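Alistair Baxter
October

People keep asking me if robots can do chores yet. I run the evening cleaning for an office building in Prusberg, so I hear it from both sides: the tenants who want it and the crew who worry about it. Short thread.

Floors are done. We have had a floor machine since last year and it handles the long hallways fine. It does 19 hallways and lobbies a night and somebody has to go get it maybe once a shift. Nobody on my crew misses that job.

Trash is half done. A cart can follow you around. It can't pull a liner out of a can, tie it and put a new one in. I watched a demo at Trerar where it managed the new liner in around 8 minutes. My people take a few seconds.

Desks are where it all stops. I have 82 of them on my sheet.

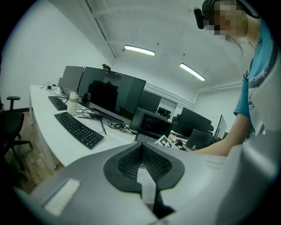 My rule for the crew on desks is simple: wipe what's open, move what's light, leave anything plugged in. It takes a new hire one evening to learn. For a machine each of those words is a problem. Look at the cables lying all over the desktop in front of the monitors, with a pen or stylus in the middle of them. You lift the pen, you work the cloth past the cables, you don't drag anything. The bottle has to be picked up and put back where it was. I don't know of a machine I could buy that does that on a desk it has never met.

Keyboards too. A person tips one up, wipes under it, sets it down at the angle the owner likes. Rey on my crew can do a row of those while talking about football.

Someone will reply with a video of an arm wiping a table. I've seen plenty of them. Most of the tables have one cup on them, and you don't see who set it up.

I'm not against it. If a machine could do even the plain desks, the ones with a monitor and nothing else, I'd try it tomorrow. Florna quoted me 400 a month for a trial unit — wiping only, flat surfaces only, and we would have to clear the desks first. Clearing the desks is the job.

My guess for this building: floors now, trash in a few years, desks a good while after that. Kitchens I won't guess. Ask me again when one can deal with the office fridge.

Related posts
Which floor pads we stopped buying
Night shift supply list, updated
Glass doors: spray or squeegee
What we leave for the day porter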